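Quintela Club Manager
User guide, section 6: Contracts, renewals and transfers of players
Text by Conceição Amaral, revised 2/4/23

6.1 Before you begin

The section explains how to register the contract of a player, how to prepare a renewal, and how to close the file when the player leaves to another club. It is written for the club secretary and for the sporting director. Coaches can read the contracts page but they cannot change it.

You will need:
- a user account with the role Secretary or Director
- the signed contract as a PDF file
- the player's federation number
- the name and licence number of the agent, if the player has one

If you moved to Quintela from the older program Flastia, please finish the import in section 3 first. Contracts which you type by hand before the import will appear twice, and you will have to delete one of each pair.

6.2 Registering a contract

1. Open the menu Squad and choose the player.
2. Click on the tab Contract, then on New.
3. Enter the first day and the last day of the contract. The last day is normally in June, but the program accepts any date.
4. Enter the basic salary. Choose if the amount is monthly or yearly, and if it is before or after tax.
5. Add the bonuses one by one with the button Add bonus. For each bonus you must choose a condition from the list (appearances, goals, clean sheets, promotion, other).
6. Attach the PDF.
7. Click on Save as draft.

The contract is now a draft and has a grey label. It does not yet count in the wage budget.

8. Ask a second person with the role Director to open the draft and click on Confirm. The label changes to green.

Note: The person who typed the contract cannot confirm it, even if this person has both roles. In a very small club you may switch off this rule in Settings, Security, but we do not recommend it.

Caution: After the confirmation the salary and the dates are locked. To correct a mistake you must create an amendment (see 6.5).

6.3 Bonuses for appearances

Many clubs write to us about this type of bonus, so we explain it with more detail.

An appearance is counted when the match report shows that the player was in the starting eleven or entered as a substitute. If your contract says that a substitute must play a minimum of minutes, write the number in the field Minimum minutes. Leave the field empty if there is no minimum. Do not write zero, as the program will then also count the players who stayed on the bench.

A bonus may start after a certain number of matches. Suppose that Afonso Caldeira receives a bonus of 100 euros per match, starting from match 24 of the season. You enter 24 in From match and 100 in Amount. The earlier matches are counted but they are not paid.

Friendly matches are ignored unless you tick the box Include friendlies.

6.4 Preparing a renewal

1. Open the list Contracts ending. It shows all players whose contract finishes in the present season.
2. Mark the player and click on Start negotiation.
3. Enter the offer of the club in the left column and the request of the player or agent in the right column. The difference is calculated in the bottom row.
4. Each time one side makes a new proposal, click on New round. Do not write over the old figures. The earlier rounds stay visible under History.
5. When the two columns are equal, the button Create contract becomes active. Click on it and continue from step 6 in 6.2.

The coloured bar on the top of the page compares the new salary with the wage budget. It is green until 85 per cent of the budget and orange after this. When the budget is fully used the bar is red, and only a Director can continue.

Note: The agent does not see this page. If you want to send a proposal, use Print offer, which leaves out the column Internal comments. Please read the printed offer one time before you send it.
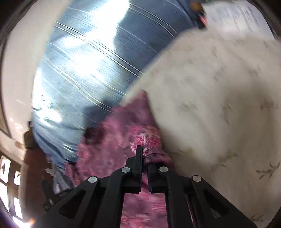 If the negotiation fails, click on Close without agreement and choose a reason. The player stays in the squad until the last day of the contract, and the program removes him or her from the list of the next season.

Caution: Do not delete a failed negotiation. The history is lost and our support team cannot bring it back.

6.5 Amendments

1. Open the confirmed contract and click on Amendment.
2. Change only the fields which are different.
3. Write the date from which the change is valid.
4. Attach the signed document and ask for the confirmation as in 6.2, step 8.

The old values are used for all matches before this date. Bonuses already paid are not calculated again.

6.6 When a player leaves

1. In the tab Contract choose End contract, then Transfer, Loan or Mutual agreement.
2. For a transfer, enter the new club and the fee. If the fee comes in 2 or more payments, add a line for each payment with its date.
3. For a loan, enter the day of return and the part of the salary which your club continues to pay.
4. Check the open bonuses in the lower table. Pay them or mark them as Not due.
5. Click on Finish.

Clubs that use the accounting connection Asier will find the payments there the next morning. With Tumetti you must export the file yourself from the menu Finance, Export, and import it in the usual way (section 9.4).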